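Tratum Packing Room Working Group
Minutes of the meeting held Tue 7 January

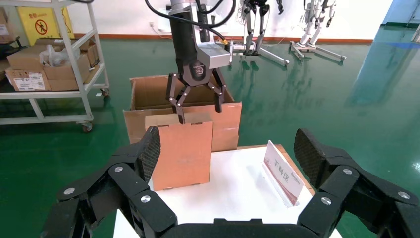

Unloading area (下料区), with a cardboard sheet held upright beside the table sign.

Present: Chie Onishi (chair), Maximiliano Aravena, Sinéad Kinsella, Violeta Cáceres (minutes)
Apologies: Kanyarat Luangrath

1. Minutes of the previous meeting
Approved with one correction to item 4, where "Bitar" should read "Utau."

2. Table signs
Ms. Kinsella reported that the tent signs are now in use. Ms. Cáceres asked whether the wording should also be given in English. It was agreed that the Chinese text would stay and that a second line would be considered when the signs are next printed.

3. Cardboard sheets
Mr. Aravena stated that 2,177 sheets were held in stock at the end of the year. Creased tabs had been found in two of the bundles received from Trotel. The supplier has been informed and a credit requested. Sheets with damaged tabs are to be set aside and are not to be returned to the stack.
Action: Mr. Aravena

4. Use of the unloading table
The chair reminded members that finished boxes must not be left on the table between shifts. Ms. Kinsella requested more than four additional shelf spaces. Deferred until the June budget review.

5. Other business
None.

The meeting was adjourned by the chair.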